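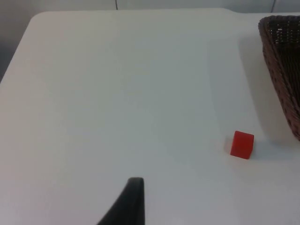 *Figure 1. Tabletop with rounded corner, placed near the wall.*

## 4. Setting Up the Block Sorting Table

This section covers the Rirkton activity table and the basket and blocks supplied with the Nimolon sorting set. Allow 25 minutes for first-time set-up.

### 4.1 Positioning the table

1. Place the table on a level floor with one long edge toward the wall.
2. Leave a gap of 200 mm between the table and the wall.
3. Press down on each corner in turn. If the table rocks, adjust the feet as described in Section 3.
4. Wipe the tabletop with a damp cloth and dry it fully.

**Caution:** Do not use abrasive pads. Scratches on the surface are not covered by the warranty.

### 4.2 Setting out the basket and blocks

1. Set the basket on the tabletop with the open side up. It may stand at an angle to the table edge.
2. Place one blue block inside the basket.
3. Place a second blue block on the table, close to the basket.
4. Place a red block on the table at the side of the basket.

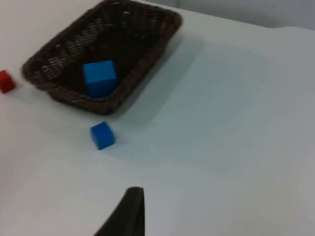

5. Check that all blocks can be reached from a seated position. Move the basket closer if necessary - never the chair onto the table mat.

**Note:** Replacement blocks are ordered by color under part number 359.

### 4.3 Care of the basket

1. Remove all blocks before cleaning.
2. Brush along the strands with a soft, dry brush, inside and out.
3. Inspect the rim and sides for broken or raised ends. Trim any loose end flush with small scissors.

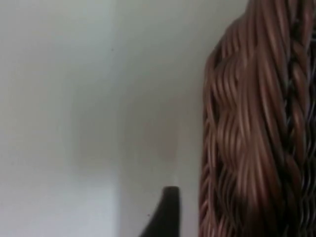

4. Store the basket away from heaters and direct sunlight. Do not stack other items in it.

**Caution:** Withdraw the basket from use if a strand has split along its length. Replacement baskets (part number 627) are available from the Sturville service desk, attention Marlene Bauerfeind.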